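Teodor Nyberg on drawing a typeface for Cokside
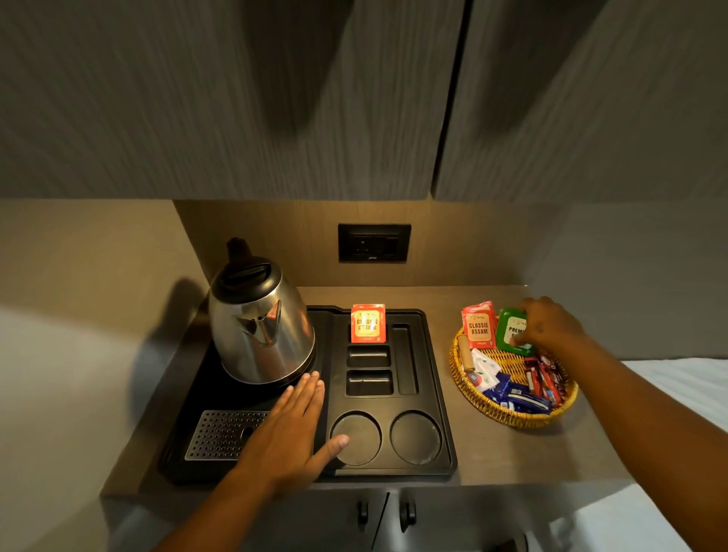

Why did a small port town need its own lettering? Because the old street signs used 6 different alphabets, says Teodor Nyberg, and he loved every one of them. "I walked the harbor with a sketchbook for most of June and couldn't stop grinning!"

The result is Trilora, a sturdy sans with 692 characters and a wonderfully odd lowercase g. Nyberg drew it at his studio, Drallholm, starting from the painted numbers on the boat sheds – "the 4 came first, and it bossed the rest around."

He's already busy on the italic. "The k is fighting me," he says, and he sounds thrilled.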